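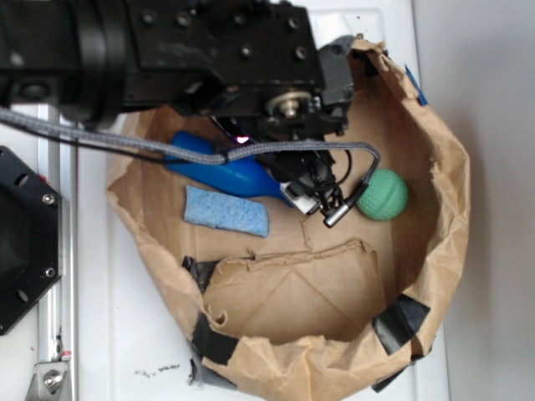 Gripper over the paper bag: bottle, sponge, green ball.

Re: unpacking by robot, are we there yet?

Madalena Quintela wrote:
> The Lavon people got 87 clean picks in a row out of a paper bag.
> I think we can stop saying machines can't put the shopping away.
> Who still wants to bet against it?

I do. 87 in a row is a nice run, but what was the full count? Their October note said 148 tries and left out how many went wrong. And look at how the bag is held. It's taped down. My grocery bags slide, tip over and split at the bottom, and I deal with that without thinking about it.
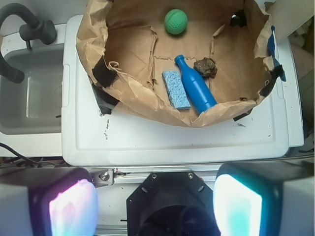

Same setup, from the gripper side. Sink at left.

Count what's in there. A ball, a sponge, a bottle and a brown lump of something, with plenty of bare paper between the ball and the rest. Put in eggs under a bag of onions and then tell me about clean picks. The paper is already torn and nothing in there looks like it would bruise.

I heard the same talk about the Voroletti towel folder, and I still fold my own towels.

I'm not against any of it. If Lavon will run 3 bags packed by a real checkout clerk, no tape, and post every try including the bad ones, I'll read the whole thing and pay up if I'm wrong. Until then put me down for "not yet."

Chauvin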